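Visit report: garment handling room, Sobczak, Nendum site

Urszula Bielecka, March 10, 2023 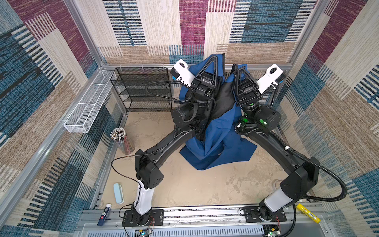
Blue garment on the folding table, Nendum.

The visit was arranged in February through Irena Szulc, who looks after the returns and refolding side at Sobczak. Henryk Głowacki and I had asked to see how tables and enclosures are set up for flat textile work, as we have to specify ours before the move to the Wuvholm unit. We had the morning on site and left after lunch.

Table surface

The top is beige with a mottled pattern. I had expected plain white. Szulc's view is that a plain white top shows every mark and tires the eyes over a shift, and that pale garments are hard to pick out against it at the edges. A dark blue item gives no trouble on either. She advised against gloss finishes in any colour. A light cotton shirt slides on gloss when a sleeve is pulled across, and the hem has to be squared up a second time.

Our draft has a grey top with a fine grain. I have asked Brirkico for a sample in beige as well.

Enclosure

The working area is enclosed, and the enclosure is lined with patterned carpet. Głowacki asked about lint. They vacuum the lining at the end of each shift and go over the tabletop with a barely damp cloth before the first garment. Lint is worst with fleece and towelling, which are kept for the end of the day for that reason.

The carpet does a fair amount for noise. We could talk at normal volume beside the table with the dryers running next door. I took no readings.

A mesh organizer is kept within the enclosure. We would prefer ours outside it, on the operator's side, where it can be emptied without leaning over the work.

Folding

The written method for tops is short. Lay the garment face down, collar away from the operator. Smooth from the centre outwards. Bring in one side to the fold line, lay the sleeve back along it, repeat on the other side, then fold up from the hem. Trousers and knitwear have sheets of their own.

The finished width for adult tops is 33 cm, set by the shelving. Stacks go into cartons of 50 and are checked against the returns list before closing. The list on the day of our visit ran to 590 items, of which 92 had been set aside for missing labels or loose buttons. Bonifacio Salcedo handles these and showed us the repair bench. It is well lit but too low for standing work, a point he had already raised.

Smoothing takes longer than folding. Garments that have sat in a bag for a week hold their creases, and the staff hang the worst of them overnight. Szulc does not steam anything before inspection, as steam can set a stain that would otherwise wash out.

Points to follow up

Beige surface sample from Brirkico, matt finish (Bielecka).
Price for carpet lining, with a removable panel at the back for cleaning (Głowacki).
Copy of the knitwear sheet, promised by Szulc.
Bench height for repairs at Wuvholm, to be agreed with Theda Brandes before the electrical drawings are issued.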